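Category: Data / Courts and Sentencing / README

# Enora Sentencing Hearings Notes – README
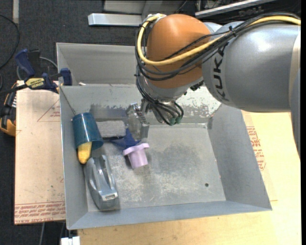
## What this is

Welcome, and thank you for taking the time to read the README before opening the files. I know how tempting it is to skip straight to the spreadsheet, and I have done it myself more often than I'd like to admit.

Enora is a small, hand-built collection of notes on felony sentencing hearings in the Jirkness county courthouse. It has 466 hearings in it, one row for each, and every row was typed up by a person who was sitting in the public gallery while the hearing took place. It grew out of a court-watching group that Marisa Serra started when she was reporting on the courts for a neighborhood paper and kept noticing that the most interesting parts of a sentencing never made it into the public record in any form you could search. You can look up the sentence. You can usually look up the charge. What you can't easily look up is whether the defense asked for probation, whether the prosecutor opposed it, how many people stood up to speak, or whether the judge gave a reason out loud.

So that is what we wrote down. This release was put together on 30 December 2022 and replaces the draft that some of you received by email earlier in December. Please throw the draft away if you still have it. The `offense_group` column in it was shifted down by one row starting partway through, and any table made from it will look sensible and be wrong.

## Files

- `hearings.csv` – the main table, one row per sentencing hearing, 26 columns
- `statements.csv` – one row per person who spoke to the court, linked by `hearing_id`
- `codebook.md` – what each column means, with the full list of allowed values
- `form_blank.pdf` – the paper form observers fill in, in case you want to print it and start your own group (please do!)
- `changes.txt` – a running list of corrections

Everything is plain UTF-8 text apart from the form. The dates are written year first. Empty cells mean that the observer did not record an answer, and `none` means the observer recorded that the thing did not happen. I would ask you to keep those two apart in anything you publish, as they mean very different things in the `judge_reason` column in particular.

## How the hearings were chosen

Observers went to the courthouse on the days they were free, looked at the calendar posted outside the clerk's window, and sat in on whatever sentencing was listed next. That is the whole method. It is a convenience sample, and I want to be plain about that, as we have already had one very kind person write to us and call it a random sample in a blog post.

In practice this means that mornings are heavily over-represented. Most of our observers had somewhere to be after lunch. Long, contested hearings tend to be set in the afternoon in Jirkness, so the collection probably makes sentencing look quicker and less argued-over than it is. Two courtrooms on the upper floor are also under-represented, for the dull reason that the elevator was out of service for a long stretch and several of our regulars don't do stairs.

Juvenile matters are closed to the public and do not appear. Neither do misdemeanors, even when they were sentenced in the same session as a felony.

## The main columns

The codebook has the full list, but these are the ones people ask about.

**`offense_group`** – The most serious count the defendant was being sentenced on, sorted into one of 14 groups. Where a plea agreement dropped a count, the dropped count is not used. Robbery and burglary are separate groups, and if you are new to this, robbery involves taking something from a person by force or fear and burglary involves entering a building. We had observers mix these up in the early forms, so Fulvio Longo went back through the public case index and checked every single one.

**`plea_or_trial`** – How the conviction came about. Values are `guilty`, `no_contest`, `jury`, `bench` and `unclear`. The last one is for hearings where nobody in the room said, and we couldn't find it afterward.

**`defense_ask`** and **`prosecution_ask`** – What each side requested out loud. These are not always the same as what was in their written papers, which we mostly haven't seen. If a lawyer said "we submit on the papers" the value is `submitted`.

**`sentence_type`** – Probation, county jail, state prison, a split term, or a suspended sentence. If a hearing was put off to another day, it stays in the table with the value `continued`, and if an observer happened to be there when it came back, that gets a row of its own with the earlier `hearing_id` in the `follows` column.

**`judge_reason`** – A short paraphrase of what the judge gave as a reason. It is a paraphrase every time. Recording is not allowed in the courtroom, none of us takes shorthand, and you should never put these words inside quotation marks and attach them to a judge.

**`minutes`** – Length of the hearing by the wall clock, from the case being called to the judge moving on. The clock in one courtroom ran fast for months. We have left the minutes alone for that room, as a clock that is fast by a steady amount still gives you the right difference.

## Statements by victims and families

This was the hardest part to decide on, and we went back and forth for a long while.

`statements.csv` tells you that a person spoke, whether they spoke for themselves or a lawyer or advocate read for them, and what their broad connection to the case was (victim, victim's family, defendant, defendant's family, employer, clergy, other). It does not tell you what they said. Evaristo Pellegrini, who spent most of his working life helping families through court, read every form we had at that point and made a strong case for leaving the content out. People stand up in those rooms on what may be the worst day of their lives. The hearing is public, certainly, but speaking to a judge and a few rows of benches is a long way from being sorted and filtered in a table forever after. The rest of us came around to his view, some faster than others – I was one of the slow ones.

The original paper forms did have a space for notes on what was said. Those notes were never typed up, and the space is gone from the current form.

## Names and privacy

No defendant, victim, witness or family member is named anywhere in the files. Case numbers have been replaced with our own `hearing_id`, and the key that connects the two is on paper and kept offline. Dates are given only to the month. Judges are shown by letter, A through H, and the letters were drawn out of a bowl.

A determined person with the court calendar beside them could still work out some of the rows, especially in the smaller offense groups. We know this. Please don't do it, and please don't publish it if you do. If you believe you are a person in one of these rows and you would like it removed, write to us and it will come out of the next release. You won't be asked for a reason, and `changes.txt` will say only that a row was withdrawn.

## How reliable is it?

Fairly reliable for the simple things, and less so as you move toward anything that takes judgment. Whenever we could manage it, 2 observers sat in on the same hearing and filled in their forms without comparing. They nearly always agreed on the sentence and the plea. They agreed much less often on `judge_reason`, partly because judges tend to give several reasons in a row and each observer picked the one that struck them most.

Sandro Ruggiero looked into these disagreements and found that observers who were new to the group tended to write down the first reason given and experienced observers tended to write down the last. We don't have a good fix for this. The `observer_exp` column tells you whether the observer was in their first season, so that you can at least check whether it matters for your question.

Race and ethnicity are not in the data. Early forms asked the observer to guess, and we stopped that quickly, threw out the answers, and would rather have nothing there than a stranger's guess from the back row.

## Good uses and poor ones

I'd be glad to see it used for teaching, for reporting on how hearings are conducted, for planning a court-watching group in another county, or for getting a feel for how far apart the two sides' requests usually are.

Please don't use it to rank judges. There are too few hearings per letter, the mix of cases is very different from one courtroom to the next, and the judge who handles most of the violent felonies will look harsh for that reason alone. Please don't use it to predict what sentence a particular person will get either. If you or somebody you love is facing sentencing, the person to ask is their lawyer or the public defender's office.

## Software

The forms were entered using Ginenent, a simple form-and-table program that Ermanno Parisi set up for us and has patiently fixed each time we broke it. You don't need it to use the files. Any spreadsheet will open them, though some like to turn `hearing_id` values such as `03-12` into calendar dates, so import that column as text.

The script that checks for duplicate rows is named `russo` for reasons lost to the group's early history. It isn't included in this release, but we'll send it to anyone who asks.

## License and credit

The tables and the codebook are shared under a Creative Commons Attribution license. Please credit "Enora Sentencing Hearings Notes, Jirkness court observers" and mention which release you used. The blank form is free for any purpose at all, no credit needed, and you are welcome to change the wording to suit your own courthouse.

## Known problems still open

- `prosecution_ask` is empty for most of the earliest hearings, as the first form didn't have a line for it.
- Restitution amounts are a mess. Some observers wrote the total and some wrote the monthly payment.
- "Time served" is sometimes coded as county jail and sometimes as its own value. Filter for both.
- A handful of rows list an interpreter in the room without saying who the interpreter was for.

Corrections are very welcome, even tiny ones. Send the `hearing_id`, the column, and what you think it should say, and Fulvio will check it against the paper form the next time he has the box out.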